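How to Get Past the Flooded Archive in Iltesis

By Ekaette Haruna
5 Oct 2021

The Flooded Archive is the fourth area of Iltesis and the first one where you can lock yourself out of an item. This guide covers the route to the pump room, the valve puzzle and the way out. It was written on version 1.2, after the April patch moved the second lantern.

Before you go in, save at the stairwell and bring at least two lamp refills. You won't find any oil until the pump room.

Go down the stairs and take the left corridor. The water here is waist deep, so you can't run. Wait behind the first bookcase until the Warden turns toward the windows, then cross to the ladder. Climb up and walk along the shelves until you reach the gap. Jump from the very end of the plank. If you jump early you land in the water and he hears you.

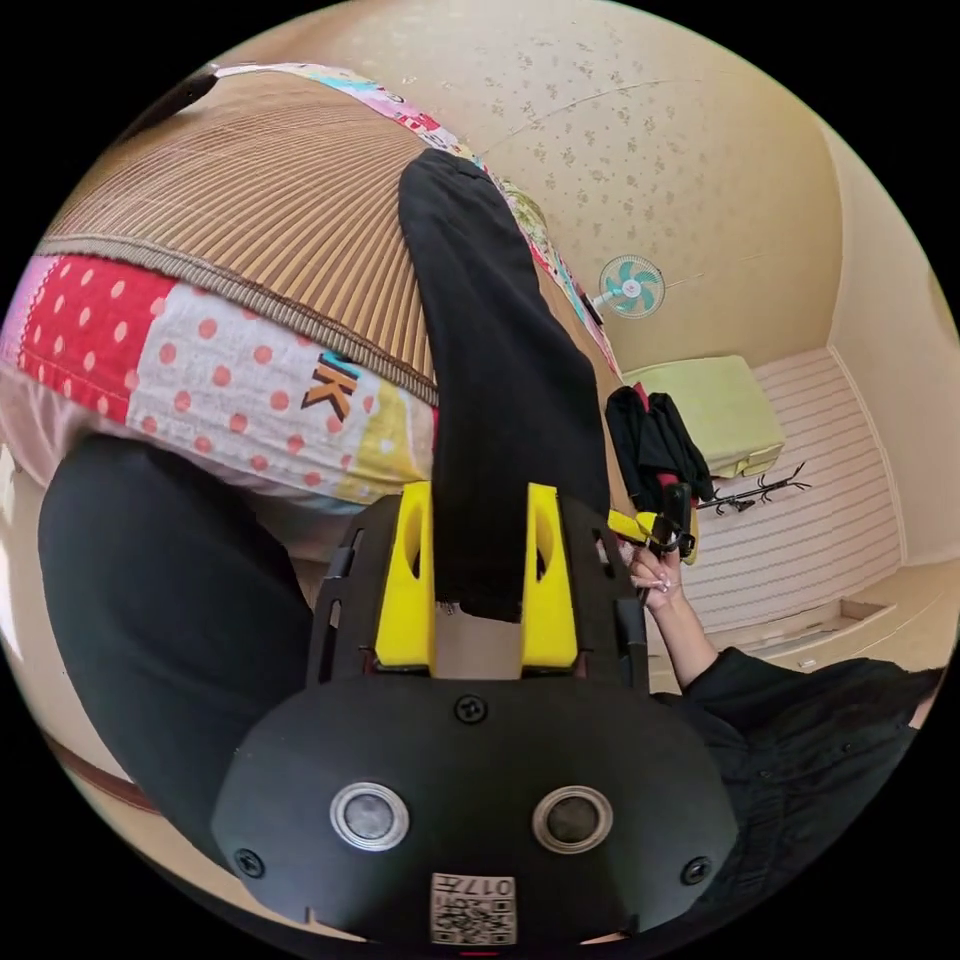
On the other side, pull the chain to lower the cage and drop through the hatch. You are now in the pump room. Pick up the oil on the desk and read the ledger, which gives the code for the cabinet: 584. The brass key is inside. Take it now, as the cabinet ends up underwater once the pumps start.

There are three valves on the back wall. Turn them in this order:

1. Right valve, until the needle points to 21.
2. Left valve, until the needle points to 33.
3. Middle valve, all the way open.

If the needle drops back to zero, you turned one too far. Close all three and start again.

When the pumps start, leave by the east door and keep moving. The Warden comes through the hatch after about 21 seconds. Use the brass key on the gate, close it behind you and follow the pipes up to the courtyard. The game saves by itself at the fountain.

Comments

Jibrin: The cabinet code worked, thanks. I had missed the ledger completely.

brotent: On controller the needle jumps past 33 if you hold the stick. Tap it instead.

Prelinine: Is the key needed for anything later? I left it behind and got out through the broken fence.

Ekaette Haruna: Yes, it opens the music box in the next area. You'll have to reload the stairwell save.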